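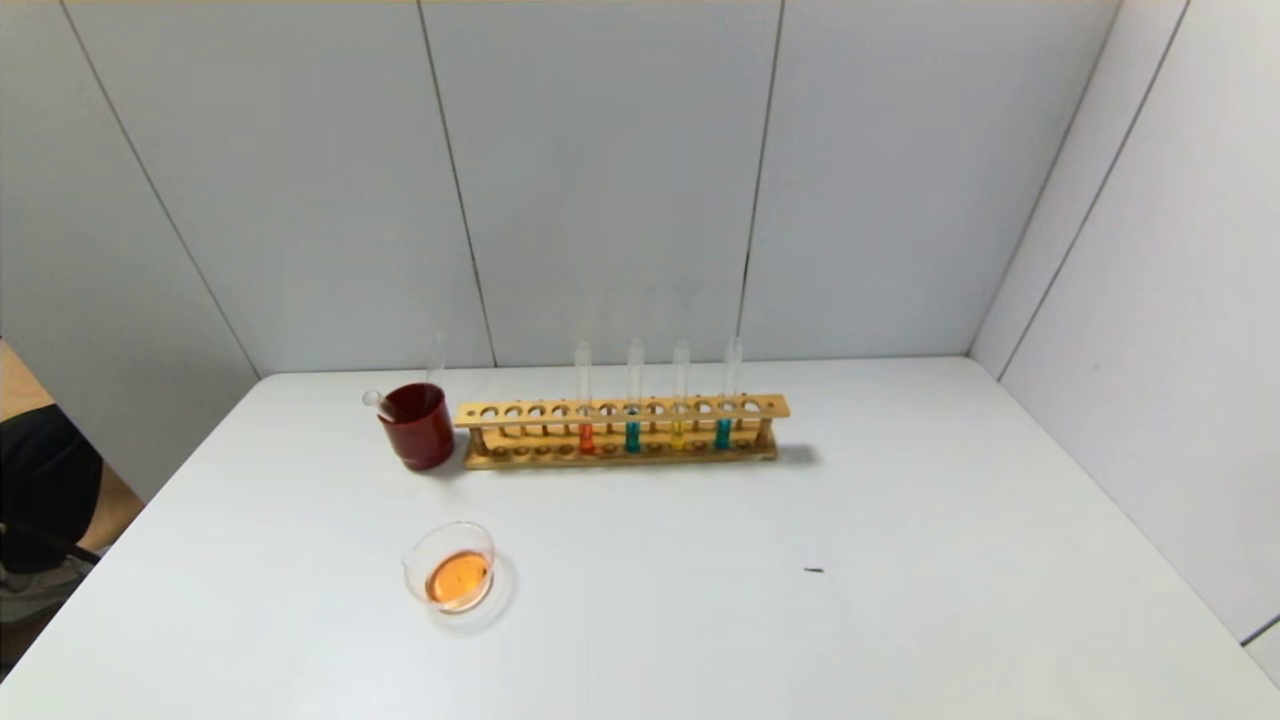 Gripper drops tubes when racking, force fault 14?

Asked in Lab Automation, April

We run a Dretusex arm racking coloured dye tubes for a demo at the Hiltulbridge site. Keeps throwing fault 14 on the way down and letting go of the tube. Three breakages so far. Rack is wood, two levels, holes on top and recesses in the base. Cell stays the same every run, same white table. Firmware 1211. Already re-taught the rack position, no differance. Anyone?

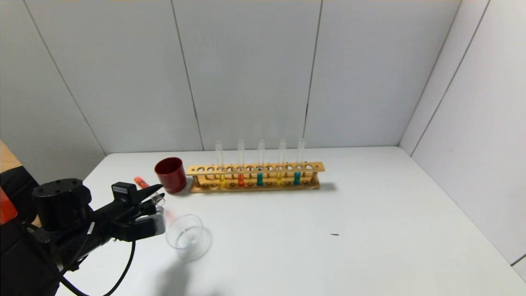

Answer 1 (accepted)

Had this on ours. 14 is side load on the fingers – the tube goes in crooked, catches the edge of the hole, arm reads it as a crash and opens. Dumb default but there you go.

Get the tube vertical well above the rack, then go straight down, slow. And change the fault action from release to hold. It's in the safety menu, need the supervisor login.

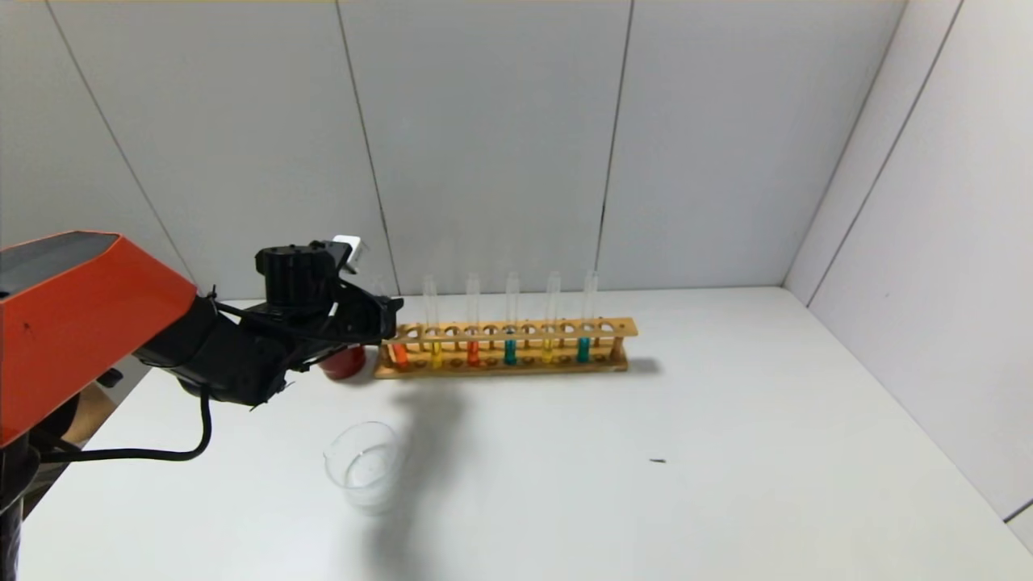
Also clamp the rack. A wooden one can creep a few millimetres over a shift and then your taught points are rubbish. We got ours sorted with two blocks from Sandhu, cheap.

Answer 2

Check the finger pads too. The little bumps fill up with crud and the tube slides.

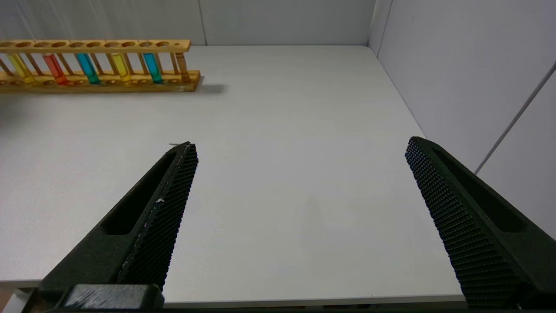
Wipe them with alcohol, let dry, run it again. And sweep up the broken glass before you put your hand in – E-stop pressed first, not just paused!! Learned that at Clando, three stitches.

Answer 3

same problem, did you fix it?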